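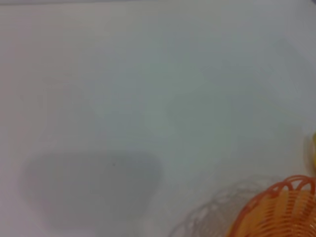
*Station 2, wrist view. Orange basket at the lower right of the pale work surface.*

# Open day walk-through: demonstration area

Site: Rurklow training hall, ground floor
Date: November 2022
Inspected by: Nelli Lehtinen
With: Heikki Saarinen (demonstrations), Covadonga Cordero (building)
Copy to: Rosalía Montoya

Marks used: [x] OK, [ ] open, [n/a] does not apply. Comments go under the item they belong to. Initial any change made after the walk-through.

## 1. Entrance and visitor route

- [x] Main doors open fully and stay open on the hooks
- [x] Route to the demonstration area marked on the floor
- [ ] Coat racks clear of the side exit
 - Left rack sticks out into the exit path. Covadonga to move it to the other wall before doors open.
- [x] Capacity sign posted, 70 persons
 - The old sign from February was still up by the stairs. Taken down during the walk-through.
- [n/a] Outdoor ramp. Visitors use the level entrance on the yard side.

## 2. Barriers and viewing distance

- [x] Rope posts stand firm, bases flat
- [x] Gap between rope and table edge checked at each station
- [ ] Low barrier for small children at Station 2
 - The rope alone is too high. A child can walk straight under it. Heikki has two low panels from the Sotomayor show and will bring them down.
- [x] No chairs inside the roped area except the operator's

## 3. Station 1 (sorting, Stiline cell)

- [x] Door interlock stops motion when the door is opened
- [x] Restart needs a separate button press
- [x] Window panels clean, no cracks
- [ ] Warning label on rear panel readable
 - Faded. New label ordered. Paper copy taped over it for now, acceptable for one day.

## 4. Station 2 (tabletop pick and place)

- [x] Emergency stop at operator's side, tested with arm moving
- [x] Second emergency stop at the rope, tested
- [x] Speed limited to 200 mm/s in demonstration mode
- [x] Arm cable tied back along the full reach
- [x] Work surface wiped down
 - One small dark speck shows inside the soft shadow on the left in the wrist view. Wipe again before the first group and check whether it is on the table or on the lens cover.
- [ ] Basket position marked
 - The basket is at the right-hand side of the wrist view and only part of it shows. Heikki wants the whole rim in view at the start of each run so visitors can follow it on the big screen. Put corner tape on the table once he has settled on a spot.
- [ ] Lighting
 - A large gray shadow falls on the surface at lower left, and there is a fainter gray outline with the same looped pattern beside the basket. Could be the basket's shadow or blur. No hazard, but it is confusing on the screen. Try the hall lights with the side lamp off and compare.
- [ ] Items near the edge of the view
 - Something yellow just shows at the far right. Operator to confirm that everything on the table belongs to the run.
- [x] Visitors do not hand objects to the arm. Operator places all items with the arm paused.

## 5. Station 3 (mobile base, Zello)

- [x] Bumper stop tested front and rear
- [x] Floor free of loose cable in the driving area
- [ ] Battery charger moved out of public reach
 - It is on the floor behind the curtain. Needs to go into the locked room, with the lead.
- [x] Spoken warning before each start, volume high enough with the hall fan on

## 6. People and emergencies

- [x] One trained operator per station, no exceptions during breaks. If the operator leaves, the station is switched off and the key goes with them.
- [x] First aid kit complete, eye wash in date
- [ ] Fire extinguisher by Station 3
 - Present, but hidden behind the banner. Move the banner.
- [x] Group size at any station, 11 visitors at most
- [x] Ludivine Bodin holds the visitor list and meets the fire service at the gate if the alarm goes

## Open items before doors

All open boxes above must be closed by the person named, or by Nelli where no name is given. Station 2 does not run for visitors until the low panels are in place. The lighting item can stay open.

Allow 5 minutes between groups for operators to reset and check the stops.

Note from Rosalía: agreed, and please add the charger room key to the sign-out sheet.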